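Ticket: Draft line 3 pours foam
Site: Fajardo taproom
Opened: Mar 7, 2018
Assigned to: Mervin Ross
Status: Pending parts

Reported: Line 3 (Drulico pale ale) pours mostly foam from the first glass. Other lines normal. Tasting event booked for the upstairs room, so the line is needed.

Checked regulator – holding steady, same as line 2. Swapped kegs between 2 and 3. Fault stayed on line 3, keg ruled out.

Cleaned faucet and coupler. Washer in the Flurkport coupler was nicked on one side. Replaced from stock. Slight improvement, still foaming after a few seconds of pour.

Glycol temperature normal at the chiller, high at the tower. Pump was last serviced in August. Restarted pump, no change.

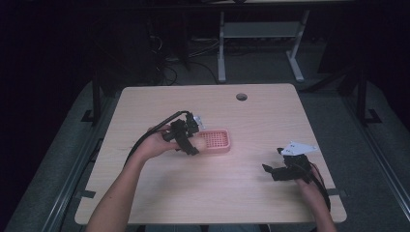 Flow to the tower is low. Suspect the Fasitar inline valve is sticking partly closed. Bypassed it with spare tubing and line 3 poured clean for 8 glasses. Valve ordered.

Bypass left in place – do not remove before the event. Retest all lines once the new valve is fitted, then close.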